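Bavex Table Tops
Solid and veneered tops for libraries, schools, offices and public rooms

Product information, valid from 11/01/2020

The Bavex range comprises table tops supplied ready finished for use with new or existing underframes. The tops are intended for reading rooms, classrooms, meeting rooms and staff dining areas, where furniture is in use throughout the day and must be cleaned frequently. They are offered in rectangular, square and round formats, and may be ordered singly or as part of a complete furnishing contract.

Bavex tops are made by Masard at its Kälin works. Underframes are available separately under the Drastico name and are described on their own page. Customers who wish to retain their present underframes should supply a drawing showing the fixing points when requesting a quotation.

Materials

Two constructions are offered. The solid top is built from full-length staves glued edge to edge and is recommended for tables that are likely to be sanded and refinished during their service life. The veneered top has a real wood face on a stable core, with a balancing veneer on the underside, and is recommended for larger formats and for rooms with underfloor heating.

Wood is a natural material. Colour and grain will vary between one top and the next, and between the sample supplied and the goods delivered. Such variation is not regarded as a defect. Where several tables are to stand side by side, this should be stated on the order so that tops of similar appearance can be selected together.

Finishes

The standard finish is a clear matt lacquer applied in 3 coats. A hard wax oil is available on request and is suited to customers who prefer to carry out small repairs themselves. Oiled tops require more regular care and should not be specified for dining areas unless a maintenance routine is already in place.

Pale tones remain the most frequently ordered. They reflect daylight well and combine easily with existing shelving and wall panelling. All light timbers will deepen slightly in colour when exposed to sunlight, and objects should not be left in one position during the first weeks of use.
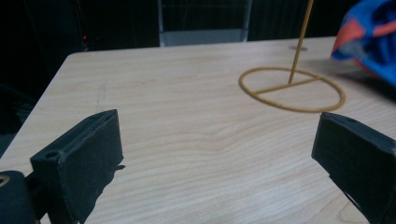

Pale blond wood top with wavy grain and rounded corner.

Edges and corners

Rectangular and square tops are supplied with rounded corners unless otherwise agreed. Square corners may be ordered where tables are to be joined in rows. The long edges are lightly eased on the upper and lower faces. Cable openings can be cut at the works; their position must be marked on the order drawing, as they cannot be altered after finishing.

Delivery and storage

Standard formats are dispatched within 14 working days of written confirmation. Special formats and orders of more than 60 tops are scheduled individually, and a delivery date is given with the confirmation. Orders placed after the end of November are normally scheduled for the new year.

Tops are delivered flat, face to face, with protective sheets between them. They should be stored flat in a dry, heated room and allowed to adjust to the conditions of the building before they are fitted. Tops must not be leaned against a wall or stored on a bare concrete floor.

Fitting

Solid tops must be fixed with slotted brackets or similar fittings that allow for seasonal movement across the grain. Screws should be tightened by hand. Rigid fixing of a solid top may lead to splitting and will invalidate the guarantee. Veneered tops may be fixed directly to the underframe.

Care and cleaning

Lacquered tops should be wiped with a soft, damp cloth and dried at once. A mild household detergent may be used for greasy marks. Scouring pads, solvents and chlorine-based products must not be used. Spilled liquids should be removed without delay, and hot vessels placed on a mat.

Oiled tops should be treated with the care oil supplied. One 300 ml tin is included with each oiled top, and further tins may be ordered as a spare part.

Guarantee and returns

The guarantee covers faults in gluing, veneering and finishing under normal indoor use. It does not cover wear, damage in transit arranged by the customer, or the effects of unsuitable cleaning products. Tops cut or drilled to a customer's drawing cannot be returned.

Samples and quotations

Finish samples are available to architects, purchasing departments and public bodies. Requests for quotations should state the construction, format, finish and number of tops required, together with the delivery address and any restrictions on vehicle access.

Related products: Drastico underframes, Bavex care oil, Bavex slotted brackets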